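Hilo sobre la pinza de mano Junasard, que me ha prestado Esther Simiyu y que llevo probando desde junio (¡me lo habéis pedido mil veces!) 🧵

1/ Lo primero: son 3.000 euros con maletín, cable y acceso a Setel, el programa donde se guardan las grabaciones. Barata no es. Pero se agarra de maravilla y a los 15 minutos ya iba yo sola.

2/ Los dedos son dos bloques negros, mates, sin florituras, y se abren bastante. Eso sí, cogen polvo y roces enseguida.

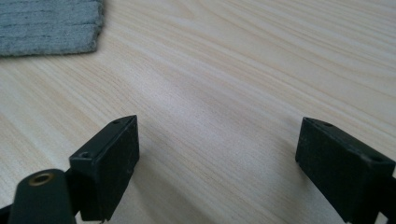 ¿Se puede usar sin tener un brazo robótico?
Claro, se lleva en la mano y graba sin nada más. El brazo lo compras luego, o nunca.

3/ Con tela es donde más la estoy apretando. Margit Lengyel me dijo que empezara por cosas rígidas y ni caso, jaja. El punto gris azulado, con su pelusilla y doblado sobre la mesa, me parece mucho más entretenido que un taco.

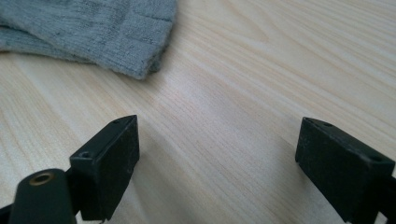 4/ Batería y soporte
Unos 90 minutos por carga, algo justo para mi gusto. Los de Irnia contestan rápido, pero solo por correo. Me faltan por probar los dedos blandos, que se venden aparte.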